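Chapter 3
Wood Moves: Grain, Moisture, and the Furniture You Live With

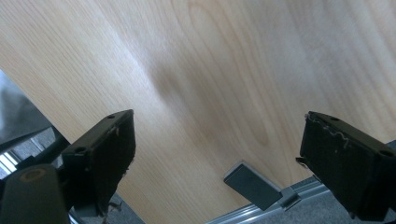

Every piece of wood in your home is trying to change size. It has been doing this since the day it was sawn, it will do it again next summer, and it does not care that you paid extra for the tabletop. Most of what furniture makers know, and a fair share of what they argue over, comes down to how you let it.

Consider the dining table that Iraís Arellano built for her sister. It was a handsome thing, glued up from wide maple boards and screwed down tight to its frame, with 10 long screws, in June. By January it had a crack you could slide a coin into. The screws were excellent. They held exactly where she put them while the maple shrank, and the maple, having to give somewhere, gave down the middle. Her sister now keeps a runner on the table and says she has always liked runners.

In Chapter 2 we followed the tree as far as the sawmill. In this chapter we look at what the board does after it leaves. You will need very little math and no tools, though a drawer that sticks will be useful for the exercises. If you don't own one, ask a neighbor with older furniture.

What you will learn in this chapter

How wood takes on and gives off moisture
Why a board moves a lot in one direction and hardly at all in another
How to read grain on a surface and guess how the board was cut
Why veneered panels behave better than solid ones, and what they give up for it
How joints, slots, and loose panels let furniture survive the winter

Words to know

Bound water, free water, fiber saturation point, equilibrium moisture content, radial, tangential, plain-sawn, quartersawn, rotary-cut, veneer, substrate

3.1 A bundle of straws

The usual comparison is a bundle of drinking straws, and we will use it too, having failed to think of a better one. Wood cells are long and hollow, and most of them run up and down the trunk. In a living tree there is water inside the straws (free water) and water in the straw walls (bound water). When a board dries, the free water leaves first. The board gets lighter and otherwise stays much as it was.

Then the walls begin to dry. The point at which the hollows are empty but the walls are still full is called the fiber saturation point, and below it the trouble starts. Walls that lose water get thinner, and a board is mostly walls. Since the straws get thinner but hardly any shorter, the board loses width and thickness while its length stays nearly the same. You can build a whole career on that sentence, and several people have.

Drying does not end the matter. A board in a room keeps trading moisture with the air until the two agree, and the level they agree on is the equilibrium moisture content. Change the air and the talks reopen. Heat a house all winter and its furniture shrinks. Open the windows in a sticky summer and it swells again, which is when the drawers stop working.

A finish slows this down. It does not stop it. Leobardo Nava, who taught evening woodworking for many years, used to hand new students two small boards, one bare and one with three coats of varnish, and send them home to keep both in the bathroom. The students came back the next Thursday sure that varnish was magic. He made them keep the boards another month.

3.2 Two directions, two amounts

Look at the end of a log and you see rings. A line from the center straight out to the bark is radial. A line that follows the rings is tangential. In most woods the tangential movement is larger than the radial, in many cases close to double. This one uneven habit explains cupped boards, round table legs that turn slightly oval, and a good deal of bad language.

It also explains why the way a board is cut matters. A quartersawn board has its rings standing more or less upright through the thickness, so its width lies in the radial direction and it moves less. Its face tends to show straight, close lines. A plain-sawn board has its rings lying flatter. Its width is largely tangential, it moves more, and its face often shows the arches and ovals that people call cathedral grain. Customers like the cathedrals. The cathedrals are also the part most likely to cup.

Many faces show both patterns, with lines on one side wandering into loops on the other. A saw cuts straight and a tree seldom grows that way.

3.3 Cheating with veneer

Veneer has a poor reputation among people who have only met the bad kind. In principle it is a sensible trick: slice the good-looking wood very thin and glue it to something steadier, called the substrate. The thin layer still wants to move. It is simply outvoted.

Before you read on

Find a wooden door, shelf, or tabletop and look at its edge, then its face. Do the lines on the face continue over the edge? Write down your guess, solid or veneered, in pencil. You will be asked to look at it again after Section 3.5.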